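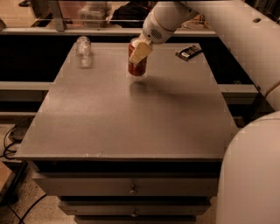
About Skurley

Skurley refurbishes and sells used metal storage furniture: drawer cabinets, filing cabinets, lockers, flat files and workshop benches. We buy from offices, schools, clinics and small factories that are closing or moving, repair what can be repaired, and sell it from our warehouse at 911 Ayala Street. We also rent cabinets by the month to people who need them for a short job.

Most of what we handle is gray. Customers ask for other colors and we can paint to order, but gray is what the furniture was made in and gray is what most people end up taking home.

How we started

The business began with one truckload of drawer cabinets out of a parts depot. The plan was to sell them for scrap. A neighboring print shop wanted two, a dentist's office wanted one, and by the end of the month only the damaged ones were left. We learned to fix those and sold them too. The second load came from a school district, and by the third we needed a building.

We have been in the same building ever since. It was a bakery supply warehouse before us, with a loading dock at the back and a floor that can take the weight. Forty steel drawer cabinets are heavier than most people expect.

What we do to a cabinet

Every piece comes in through the dock and gets emptied. There is nearly always something in the drawers. Keys, paper clips, batteries, receipts, canned food, a great many jars. If we find papers with names on them we call the seller, and if the seller doesn't want them they are shredded.

Then the drawers come out. We clean the slides with a solvent, straighten any that are bent, and grease them. Worn rollers are replaced. We keep a wall of salvaged rollers and slides sorted by width, and for older cabinets that wall is often the only place to find a match. If a drawer will not run smoothly with a full load in it, the cabinet goes back to the bench.

Tops get more attention than people expect. A cabinet top ends up being used as a counter whether or not it was meant to be one. Cans, jars, mail, chargers and coffee cups all land there, so the surface has to be flat and easy to wipe. We press out dents from below where we can reach them, fill the ones we can't, and respray the top when the finish has gone through to metal. We use a matte finish with a slight speckle, which hides fine scratches better than a plain coat. Gloss is available but shows every mark.

Knobs and pulls are the last thing. Round metal knobs are kept if they are sound. Missing ones are replaced from stock, and when we can't match a set we change all of them so the front looks the same top to bottom. Locks are tested and rekeyed. Each locking cabinet leaves with two keys.

A typical four-drawer cabinet takes 6 hours of work from dock to showroom. A flat file takes much longer.

Grades

We sell in three grades.

Grade A has been fully resprayed and has no visible dents from standing height. It is priced for offices and homes.

Grade B works the same as Grade A but keeps its old finish, with scratches and small dents. Most workshops and garages buy Grade B.

Grade C is sold as is. It may have a sticking drawer, a missing knob or no key. We write the faults on a tag and tape it to the front. Grade C can't be returned.

The grade is about looks and condition only. The steel is the same.

Who buys from us

Home kitchens and pantries are a bigger part of our trade than they used to be. People put a low cabinet under a window, keep cans and dry goods in the drawers, and use the top to work on. If you are buying for a kitchen, measure the inside of the drawer and not the outside. Height matters most. Standing cans need more clearance than the top drawer on many cabinets allows, and the deeper drawers are usually lower down. Bring one of your jars with you and try it. Customers do this every week and we would sooner you tried it here than found out at home.

The rest goes to repair shops, art rooms, classrooms, laboratories, tool libraries and offices. Nutura, a tea and spice packer a few streets from us, has been buying drawer cabinets for its packing room for several years and has sent back exactly one, for a bent slide.

Skoltix

Skoltix is our rental side. It has its own name for bookkeeping reasons but it is the same building and the same crew. Theater companies, pop-up stores, exam rooms and moving offices rent from Skoltix. The minimum is one month. Rental cabinets are Grade B unless you ask for something else. We deliver them, set them level and collect them at the end. Please empty the drawers before pickup.

Wear from normal use is included in the rent. Cut marks, burns and paint on the top are charged at the cost of a respray.

Buying from you

We buy metal cabinets and lockers in lots of any size, but we only send the truck for ten pieces or more. For smaller lots you can bring them to the dock. Send us photos of the front, the top and one open drawer, along with the measurements. We don't buy wood furniture, fireproof safes or anything with broken welds in the frame.

We will tell you if something isn't worth our picking up. In that case the scrap yard will usually take it, and we can give you directions.

Delivery

Delivery is $40 within the city for a single cabinet and $55 for two or three. Larger orders are quoted. The price covers the ground floor and one turn through a doorway. Stairs are extra and depend on the stairs. Please measure your door. We remove the drawers before carrying and put them back in once the cabinet is in place.

Cabinets taller than they are wide should be fixed to the wall if there are children in the house. We supply the bracket and screws at no charge. Put heavy things in the bottom drawers and open one drawer at a time.

Visiting

The showroom is open every day except Sunday, from 9 in the morning to 5 in the afternoon. The dock closes an hour earlier. New stock is usually put out on Wednesday, so Wednesday afternoon is the best time for choice and the worst time for parking. Enter from Ayala Street for the showroom and from the alley for pickups.

All pieces on the floor have a tag with the grade, outside measurements, inside drawer measurements and price. Pull the drawers out, lean on the tops, turn the keys. We can hold a cabinet for two days without a deposit.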